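Sorting Household Waste in Plendley
Student project report by Carmela Marín

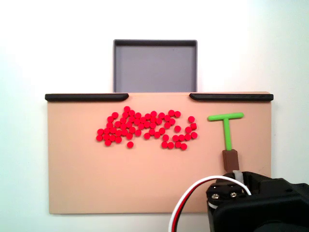 The project asked how well families on two streets in Plendley sort their trash before pickup. I chose Uliseo Street and Palma Street because both have the same bins and the same pickup schedule.

In June, 14 households agreed to weigh their bags each evening and write down what went in the wrong bin. The weighing went on for 10 days. Two households stopped early and their numbers were left out.

The most common mistake was food left in paper packaging – mostly pizza boxes and takeout bags. Glass was sorted well on both streets. Palma Street threw away more plastic film, roughly 2 bags per home.

People said the town leaflet was hard to read. Several had never opened it. A shorter leaflet with the pickup times on the front would be worth testing next year.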